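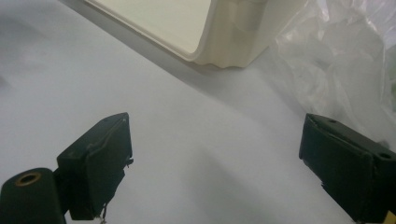

Kimen method

The Kimen method is a procedure for teaching robot arms to handle objects by means of recordings made with a hand-held gripper. A person carries the gripper and performs the task directly, while a camera mounted on the tool records the fingers and whatever lies in front of them. The recordings are then used to train a control policy for a robot arm fitted with fingers of the same shape. The method was developed at the Nidgate Laboratory and first described in a technical report issued in July, with later revisions prepared jointly with the Putdale workshop.

Background

Earlier work at Nidgate relied on teleoperation, in which an operator steers a robot arm from a distance. This gave accurate records of joint positions but was slow, and every session required the arm itself. Hand-held grippers allowed recording to take place away from the robot, on ordinary tables and with household goods. They also brought a difficulty of their own: a person moves the tool in ways that an arm cannot always follow, and the position of the tool has to be worked out afterwards from the video and motion sensors.

Procedure

A standard collection under the Kimen method consists of 500 demonstrations of a single task. Each begins with the fingers open and the tool held clear of the object. The operator approaches, closes the fingers, moves the object and releases it. Recordings in which the tool's position cannot be recovered are removed before training.

The method differs from similar procedures in its treatment of the approach. The stretch of video before contact is divided into short segments, and the policy is trained to predict the next 10 movements of the tool from the two most recent views. Segments close to contact are given five times the weight of the others – a step known as the Győri weighting, after the project under which it was introduced.

Materials

Plain, light-coloured work surfaces are common in the recordings. They make the outline of an object easier to separate from its surroundings, although pale objects on a pale surface remain hard to locate, and the edge may be marked only by a soft shadow. Translucent packaging presents a related problem. Folds and highlights in plastic film change with each small movement of the camera, and early policies often treated them as solid edges. The revised procedure therefore calls for a share of demonstrations with film or bags close to the target object.

Finger pads are inspected between collections. Light scuffing is accepted, but pads are replaced when wear alters the grip.

Results and limitations

In trials at Putdale, policies trained with the Győri weighting made fewer failed grasps on rigid containers than policies trained without it. The gain was small for soft objects, where the moment of contact is harder to identify in the video. The method does not record grip force, and tasks that depend on careful pressure are outside its scope. It has been tested with parallel two-finger grippers only.

See also

Imitation learning
Robot grasping
Teleoperation

This article was last revised on 15 April 2026.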